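The first thing Morena De Luca ever handed me was a knot. It was a fist-sized wad of hookup wire, eight or nine colors of it, with a phone charger somehow woven through the middle, and she put it in my palm as if it were a plum from her garden. "Start anywhere," she said. "You'll be done by lunch."

I was done by lunch! And I have been a happy sorter of wire ever since.

Morena runs the Saturday-less, schedule-less, come-when-you-can repair room above the old feed store in Dretstead, and her sister Giorgia runs the shelves. The room fixes lamps, radios, model trains, the occasional accordion with a microphone inside it. What it really runs on, though, is leftover wire. People clear out a garage or a father's workbench and drop the whole lot at the door in a grocery bag. In September a man from Westerberg brought 60 pounds of it on a hand truck and asked for the hand truck back.

So somebody has to sort. I thought this would be the dull end of the hobby, the thing you do while the interesting people solder. I was wrong within the hour. Sorting wire is absorbing in the way that shelling peas is absorbing, with the bonus that every piece has been somewhere. You find neat little factory bends, and stubs of tape gone to glue, and ends that some careful person tinned and trimmed years ago and never got to use.

Giorgia's system is built on open bins, and she will defend it against any cabinet you care to name – drawers, in her opinion, are where wire goes to be forgotten. Each color gets a bin. The bins stand shoulder to shoulder at the back of the table, the tangle goes down in front of them, and you work with both hands from one to the other. No lids, no labels to peel off and argue over. A beginner can walk in and be useful before the kettle boils.

The table matters too. Hers is white, and I didn't appreciate that until I tried the same job at home on dark walnut and lost half of my black strands against it. On white, even a hair-thin lead shows up, and a tangle that looked hopeless in the bag starts to look like a drawing you can follow with a finger.
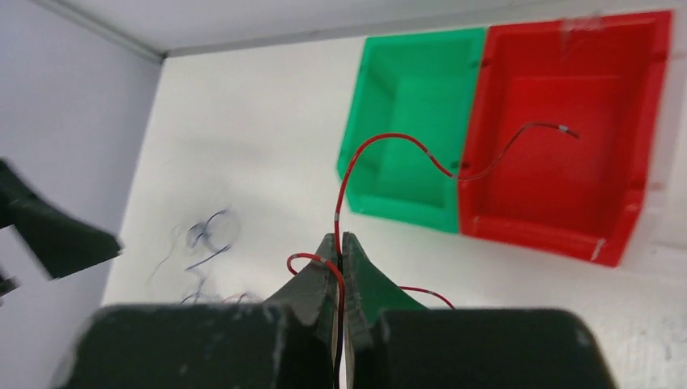
Page last changed: 2023-08-16

Red wire on its way to a bin is a lovely thing to watch, especially a long piece, with those small pale marks spaced along it. It has its own ideas. It arches over the green bin, dips, and comes up with its silvery tip above the red one, with plenty more still trailing across the table. Short bits you can drop. Long ones you have to persuade.

Giorgia's method for the long ones is to pinch lightly and let the wire slide. Pull hard and every loop in the pile tightens at once, and then you've got a real knot where before you only had a mess. She taught me to lift the heap first and give it a gentle shake, the way you'd loosen cooked spaghetti, and then to look for an end that's already free. There nearly always is one. Follow it back, over and under, and when it sticks, leave it and try another color.

Ottavio Galli, who builds crystal radios and has strong feelings about insulation, does it the other way. He picks the middle of a loop and works outward, humming. I've tried it and I get nowhere, but he can open up a snarl in the time it takes me to find my glasses. He keeps the thin dark stuff for himself, too. It's the hardest to see and the quickest to tangle, and he says it's the only kind worth bragging about.

Once a bin is full, the wire gets coiled. Maham Marwat showed me how to wrap it over four fingers, never tight, and finish with two turns around the waist of the coil. Her coils hang from pegs by the window and they look good enough to frame. Last winter the room went through 700 of them, most going to the after-school group at Karkgate, who turn them into door buzzers and very loud quiz machines.

If you want to try this at home, all you need is two bins and a pale surface (a bedsheet over the kitchen table is fine). Begin with your two most common colors and let everything else stay in the heap. Stop when your shoulders creep up. I usually last an hour, then I put the tangle back in its bag and Morena makes me carry it downstairs.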